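Robot arms at the repair bench: rules worth keeping

The Mular sales sheet says an arm can swap memory unattended. I'd want proof. Pull the plug first, ground the arm as well as yourself, and set the grip force low – 2 newtons, then work up on a dead module.

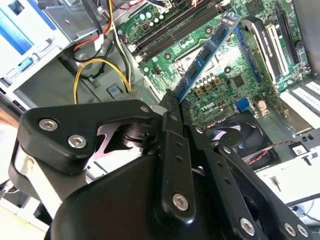
Tie back loose cables before any powered move. A safety sticker won't stop a finger snagging a wire. And keep the stop button within reach, whatever the brochure promises. I'd watch 25 clean swaps on scrap boards before I trusted one.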